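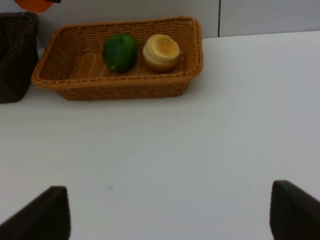
Gripper lets go too early, but only over the dark basket

Hi all! First arm, and I am having the time of my life with it, but I've hit a fault I can't pin down. The job is sorting produce between two wicker baskets, a shallow tan one and a deeper dark brown one. The tan side is a dream. The cucumber and the cut piece standing next to it in there are the kind of thing it handles all day long. Over the dark basket the fingers sometimes open while they're still above the rim, and whatever they're holding drops. I've logged 1,428 moves since July and 58 of them ended that way, every one at the dark basket. No error shows up, the log just says "released." Controller is a Plukier with the Adetti grip add-on. Any ideas?

Posted by tarigan_fan, Wednesday, August 7, 2019

Corrado Parisi

Great write-up, and I love this kind of problem! My bet is the contact check. The Adetti add-on reads a bump on a finger as "I've reached the bottom," so if one finger brushes the wicker on the way in, it opens. A shallow basket hardly gives it a chance to do that. A deep one does.
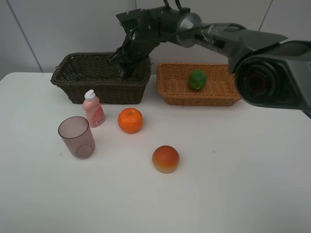

Arm over the dark brown basket, fingers down past the rim.

At that depth you don't have much room on either side, so try these:
Raise the contact threshold from 2 to 5 and run a batch.
Move the drop point toward the middle of the basket.
Slow the last part of the way down.
Please hit the stop button before you reach in to fix anything. I got a pinched thumb learning that one!

sterkmont_sam

had the same thing, it was the cable for me. check the plug at the wrist

tarigan_fan

Corrado, you're a star! Threshold is up, drop point is moved, and I've done 32 drops into the dark basket with no early release. Plug was tight, but thanks Sam, I'll keep an eye on it. Trying the slower descent tonight!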